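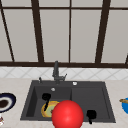 The Wultell countertop incubator, reviewed after one winter

I grow soil bacteria for fun, which is a sentence that empties a barbecue. For years I did it in an esky with a reptile heat mat, and the results were what you'd expect from an esky with a reptile heat mat. So when Nikau Henare offered to sell me his barely used Wultell for $860, I paid up before he could come to his senses.

The good first. It holds temperature. I left a probe inside for 12 days at 28 degrees and the trace was so flat I checked the battery. My Streptomyces plates, normally sulky, went grey and fuzzy on schedule and made the house smell like rain on a paddock. The door seal is excellent and so is the inner glass, so you can gloat over your colonies without letting the warmth out.

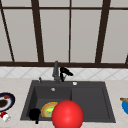 The shelves are another matter. They're spaced for flasks, or possibly for shoes, and if you only use petri dishes you waste half the box. Stacked sensibly it takes 62 plates. The brochure's figure is higher and I'd like to meet whoever did the stacking.

Then there's the alarm. It goes off if the door is open for 19 seconds, in a tone I'd describe as personal. You can't turn it down. Telma Troncoso, who has the older Skavham model, tells me hers merely blinks.

The app wants your location, your contacts and a colour theme. I gave it the colour theme.

Would I buy it again? Second-hand, yes. At full price I'd look hard at the Skavham, which is uglier and runs a degree warm at the back but lets you move the shelves. If you're only doing yoghurt, keep the esky.

Shares: 12
3 comments

Recent reviews
Wysocka pocket microscope: better than its case
Agar by post, compared
Arnari inoculating loops, and why mine are bent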